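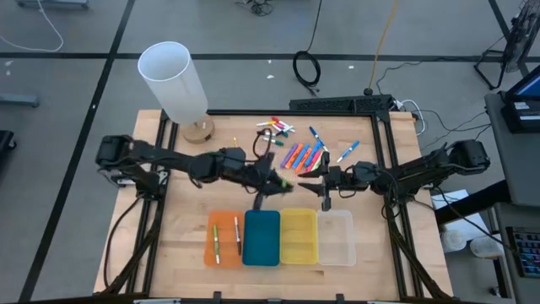
Felt-tip markers on a butcher-block table, with four shallow trays in orange, teal, yellow and clear. The orange tray holds two markers.

Marker sorting

Marker sorting is the grouping of felt-tip markers and similar pens into separate containers by color, type, size or condition. It is carried out in homes, classrooms, art rooms and offices, either as routine tidying or as preparation for an activity. The term covers both the initial separation of a mixed stock and the later return of individual markers to their places.

Terminology

In everyday use, "marker" refers to any pen with a porous tip supplied from an ink reservoir inside the barrel. "Felt-tip pen" is used for the same object, more often for the narrower types. The principal visible parts are the barrel, the cap and, on many models, an end plug opposite the cap. A group of markers awaiting sorting is called the pool or the pile. The containers are called trays, bins or cups according to their shape.

Methods

Sorting by color is the most common method. The sorter assigns each container to one color or to a range of neighboring colors and moves the markers one at a time or in small handfuls. With four containers a usual division is reds and pinks, yellows and oranges, blues and purples, and greens with browns and black. The division is arbitrary at its borders. Yellow-green, turquoise and reddish purple are the shades most often placed inconsistently, and a written rule or a colored label on the container reduces the variation.

Sorting by type separates markers by ink or tip. Washable, permanent and dry-erase markers are kept apart in schools and offices because a permanent marker used on a whiteboard leaves a stain that requires solvent to remove. Chisel, bullet and brush tips may be divided further. Sorting by type normally comes before sorting by color when a stock is mixed.

Sorting by barrel is a simplified form of sorting by type. Many broad markers have a barrel in the same color as the ink, while others have a white barrel with the color shown on the cap or the end. The two designs can be separated quickly by eye, and in a mixed household stock they often correspond to different sets.

Sorting by condition divides working markers from dry ones. Each marker is drawn across scrap paper for a short stroke. Markers that give a broken or pale line are set aside, and those that do not recover after a period capped and stored tip down are discarded.

Color indication

The color of the cap or end plug is the main cue when the barrel is white. It is not fully reliable. Caps are exchanged between markers during use, particularly by children, and the molded plastic seldom matches the dried ink exactly. Dark blue, dark green, brown and black caps are hard to tell apart under warm lamps. In stocks with many exchanged caps, a test stroke is the only certain method.

Containers

Shallow rectangular trays are suited to sorting on a table. Low walls allow a marker to be laid in from above or from the side, and the contents remain visible. Trays longer than the markers let them lie parallel, which keeps the count per tray high and prevents the ends from resting on the rim. Upright cups take less surface area but hide the lower half of the barrel, so that markers in a cup are usually stood with the colored end upward.

Trays in different colors may serve as their own labels, with orange markers in an orange tray and so on. The scheme is limited by the colors in which trays are sold and can mislead when the tray color and the contents do not agree. Clear trays avoid the conflict and are commonly reserved for mixed or undecided items. The Visano guide to classroom storage, issued in a revised edition in November, recommends clear trays throughout, with a swatch of the actual ink taped to the short side.

Work surface

A flat surface with room for both the pool and the containers is required. The containers are generally placed in a row along one edge, with the pool spread out beyond them or to one side. Spreading the pool into a single layer shortens searching, as markers in a heap cover one another's ends. Round barrels roll on smooth tabletops — a raised edge or a cloth underneath is used to hold them. Unfinished wood absorbs ink readily, and tables of this kind are often covered during work with uncapped markers.

Sequence

Two orders of work are distinguished. In the pool-first order, the sorter takes whichever marker is nearest and carries it to the correct container. In the container-first order, one color is chosen and all markers of that color are removed before the next is begun. Marjatta Tuominen compared the two at the Salminen craft school using a mixed stock of 400 markers. Pool-first sorting was faster for adults working alone, and container-first sorting produced fewer misplaced markers among pupils aged 7. Heikki Jääskeläinen has noted that the advantage of either order becomes negligible in small household sets.

Storage after sorting

Sorted markers are stored horizontally where possible. Horizontal storage keeps the ink evenly distributed in the reservoir and is of particular importance for markers with a tip at each end. Single-tip markers tolerate storage with the tip down. Caps are pressed until they click, on models that provide a click, before the tray is put away.

See also

Color coding
Desk organizer
Felt-tip pen
Pencil case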